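OK, long overdue thread on what Pirjo Huttunen and I have been up to at Humeck. Short version: we changed how we pick training demos for our two-arm sorting policy, and it helped way more than I expected!

1/ The old way: record a pile of demos, throw them all in, train, hope. We had 900 for the sorting task and the policy still dithered like crazy over small stuff. It would reach, back off, reach again (so painful to watch).

2/ Pirjo's idea was to score every demo by how much the operator hesitated, then drop the worst ones before training. I thought it was too simple. I said so, loudly, in August. I would like that stricken from the record.

3/ We held out 19 layouts that the policy never saw in training. Same bins, same rack, items moved all over the place. Markers, boxes, a jar, wire, little odds and ends. 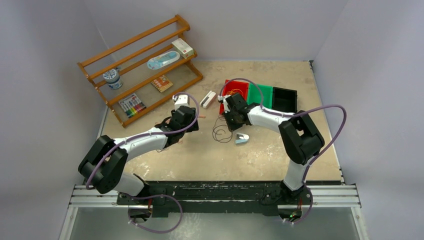
Both arms over the sorting cell, right gripper down at the corner of the red tray.

4/ Trained on everything, the policy cleared 6 of the 19. Trained on the filtered set, all but 2. Same network, same training time, fewer demos. I reran it with a new seed before I told anyone, and the gap held up.

5/ Caveats! One task, one cell, and our hesitation score is pretty much "how long did the gripper hover" – it would punish a careful operator on a fiddly grasp. Thin wire is where I worry most. We may be tossing exactly the demos we need there.

6/ Next up is scoring pieces of a demo so we can keep the good half of a messy one. Baldur Brøndum has a first version running and it's already fighting with my data loader.

Write-up is coming once the plots stop being ugly. If you've tried filtering on two-arm data, please tell me what broke for you!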